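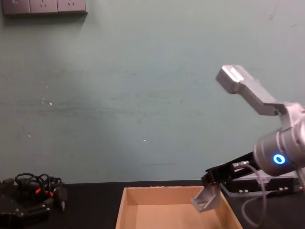 Antigoni Chatzigeorgiou writes that the shallow carton is the wrong choice for cable storage, that anything coiled springs back over a low rim, and that the last issue should have said so before recommending open trays for every bench. She asks for depth figures and for a rule on when to use a lid.

The point about rims is accepted. An open corrugated tray holds flat items and short leads well. It holds long leads badly unless each coil is tied. The Planlow bench guide now separates the two cases.

Short leads, adapters and loose plugs: shallow tray, no lid, one layer only. If a second layer is needed, start a second tray. Contents should be identifiable from a standing position without lifting anything.

Long leads: coil to a constant diameter, tie at two opposite points, and store on edge in a deep carton. Do not wrap the lead around its own plug. The bend at the plug is where most of our returned leads failed. Of 97 returned to the Rivadeneira store in December, more than half had damage at the strain relief and very few had damage anywhere else along the cable.

Connectors still attached to an assembly stay attached. Support the assembly on its largest flat face and lay its cables beside it in loose loops. Pulling the bundle tight to save bench space loads the connectors sideways. Colored connector housings should be left facing up where possible, as they are the quickest way to match a lead to its drawing.

On depth, Peadar Breathnach measured the cartons in current use. A tied coil of the heavier lead needs a wall 7 inches high if it is to stand without leaning on its neighbor. The Hedeck deep carton meets this. The Zukonier flat tray does not, and it remains in the catalog for short items only.

On lids, the rule is simple. A box that stays on the bench has no lid. A box that goes to the shelf has one, with a label on the short side. Labels on the lid itself are no longer accepted, as lids get swapped.

Frayed edges are not a reason to discard a tray. Discard it when a corner has split or the floor sags under load. Trim loose paper from the rim with scissors before using the tray for anything with exposed contacts.

Bench trays should sit clear of wall sockets so that a plug can be removed straight out. The store has 775 flat trays left and will not reorder until the deep cartons have been issued. Requests go through the usual form, with the bench number in the first field.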